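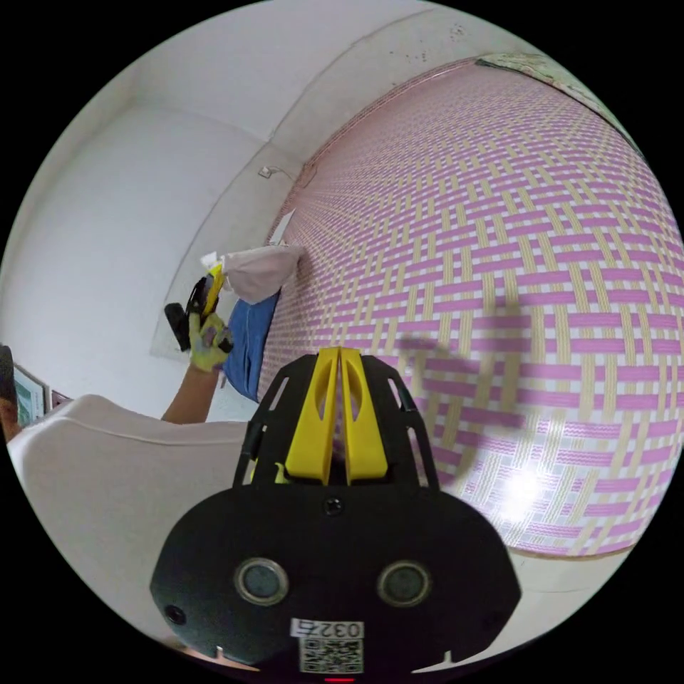

Floor folding

Floor folding is the habit of sorting and folding clean laundry on a mat spread over the floor, in place of a table, a bed or an ironing board. It is an old and homely way of working, found wherever rooms are small and families are large, and it asks for very little: a clean mat, a bit of open floor and knees that don't mind the arrangement. The folder kneels or sits at one side, keeps the unfolded things within reach and builds the finished piles along the far edge, where they are safe from stray elbows.

The name was made popular by Malte Reinholz, whose household handbook The Patient Cupboard gave a whole chapter to it. Reinholz had learned the habit from his grandmother in Zurnton, and he writes of it so fondly that readers have been known to put a perfectly good table away in the loft.

The mat

Nearly any flat covering will do, though woven mats are the usual choice. They roll up out of the way, they can be wiped or shaken at the back door, and the weave gives cloth just enough grip to stay where it has been put. Fluffy rugs are a poor choice, as dark jumpers gather up every loose hair (and pale trousers are not much better!). The size Reinholz liked best was 100 cm across, wide enough for a grown-up's shirt with the sleeves out, but many homes use something a good deal larger and leave room for the piles as well.

Pattern matters more than newcomers expect. Checks and basket-weaves give the eye straight lines to work against, so that a hem can be set along a row of the weave and a crooked fold shows up at once. White laundry in particular is easier to see on a coloured ground, where the outline of a sleeve or a collar stands out clearly. 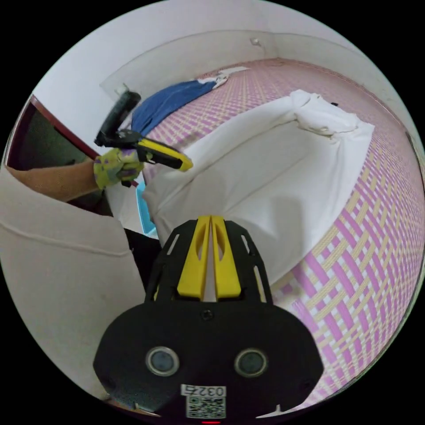 Spreading out

Every fold begins with the spreading, and most bad folds do too. The garment is held by the shoulders, given one good shake, and let down so that the air goes out from underneath it. The hands then travel outwards from the middle, pressing lightly, until the cloth lies flat. Thick seams are pulled straight last of all. Old hands at this will tell you that a minute spent here is worth any amount of fussing later on, and they will probably tell you more than once.

Two people can share the job quite happily, one at each side of the mat, and with bed linen it is much the nicer way to go about it. With smaller things they tend to get under one another's hands, and it is usual for one to spread and the other to stack.
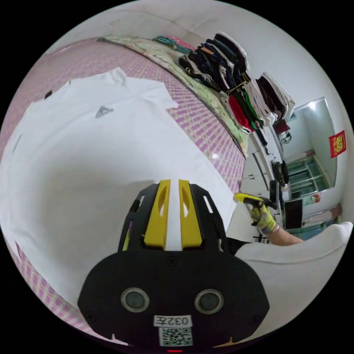 T-shirts are the garment on which most people learn, and there are two well-known ways of folding them. The Urner fold brings both sides in to the middle, lays the sleeves back down the body and then turns the hem up in thirds. The Pevunov fold goes in half lengthwise first, sleeve upon sleeve, and is quicker but leaves a crease down the front. Either way, the shoulders want looking at before anything else is moved – on the white T-shirt laid out over the checked mat, the body is lying nice and smooth while the cloth by the shoulder and sleeve still folds over itself a little, and that is the part to ease out with a fingertip. A small printed motif, like the grey triangle on this one, is a handy landmark for keeping the two sides even. Urner folders aim for a finished parcel 35 cm long, though a deep drawer will forgive almost anything.

Jeans are simpler. One leg is laid over the other, the seat is tucked in so that it makes a straight edge, and the whole is folded in half and then in half again. Being heavy, they go at the bottom of a pile.

Things better hung

Some clothes never take kindly to being folded, and the sensible folder sets them to one side from the start. Dresses in thin cloth, anything with pleats and most jackets belong on a hanger or a hook. A few hooks on a nearby wall will save a great many trips to the wardrobe, and they are also a good place for bags and for the odd thing that is to be worn again tomorrow.
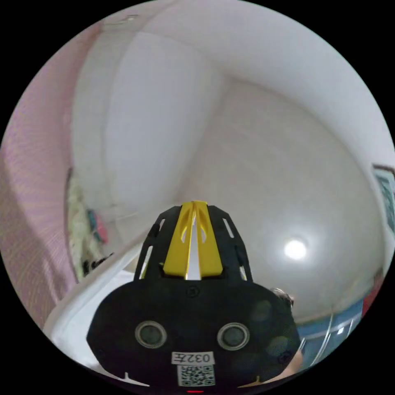
Stacking and putting away

Finished piles are kept low. Reinholz allowed 4 jumpers to a stack and rather more T-shirts, and held that a pile which has to be steadied with the chin on its way to the cupboard is really two piles. Folded edges face outwards, so that a single garment can be drawn from the middle without bringing its neighbours along.

A different school, named after the Costello linen chest, stands each parcel on its edge in a row, like books. The chest was 56 cm deep and was meant for tablecloths, but the idea has passed over to shirts and children's clothes, and it suits shallow drawers very well. The mat itself is shaken, rolled with the pattern inwards and stood in a corner until the next wash comes in.

See also: Airing cupboard; Ironing; Laundry basket; Linen chest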